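Ticket: Left finger comes back slow on hand-held gripper, label 017
Opened by: Idun Bråten
Assigned to: Perla Hinojosa
Status: open, waiting for part
Last updated: June, 16:40

Problem: when I release the trigger, the left yellow finger returns later than the right one. It started after we changed to soft items (gloves, folded cloth) at the Wivside site. With hard objects I don't notice it.

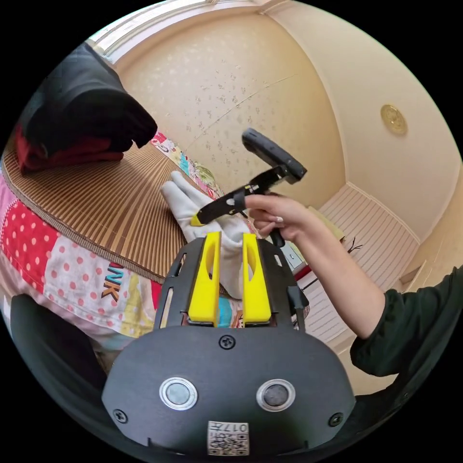
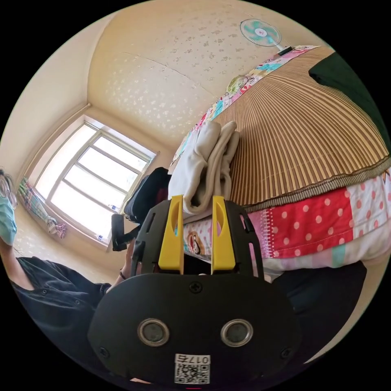 Bedroom setup at Wivside, unit 017. First picture with the white glove, second with the folded cloth at the bed edge.

Idun, 9:15
I cleaned both side rails with a dry brush and opened and closed the gripper 200 times with nothing between the fingers. The left finger was late 21 times. I wrote down each one. Then I changed the two fingers with each other, left to right. The delay stayed on the left side, so I think the fingers are good and the problem is in the carriage or the spring.

Perla, 10:05
Thank you, this is a clear test. Please check the three screws on the body plate. On another unit from Xolalpa the upper one was too tight and the plate pressed on the carriage. Loosen it a quarter turn and repeat. Please don't put oil on the rails – it collects lint from the fabric.

Idun, 11:30
Upper screw loosened a quarter turn. Another 200 cycles, late 8 times. So it is better but not solved. I also looked at the rail with a lamp and I see a small mark near the closed end, I can feel it with my nail.

Perla, 13:50
Then the rail must be changed. The counter in your log says 2,004 cycles, and we normally see no wear so early. I ordered a left rail and a spring from Drureritz. Until it comes you can use the unit for hard objects only, and please write "left slow" in the Biteck log for each session.

Idun, 16:40
Okay. When the new rail is in, I will do 300 cycles empty and 300 with a glove, and post both results in this ticket. Do I need to calibrate the width again after changing the rail, or only after changing the fingers?

4 comments | 0 shares
We use cookies to keep you signed in. Accept / Settings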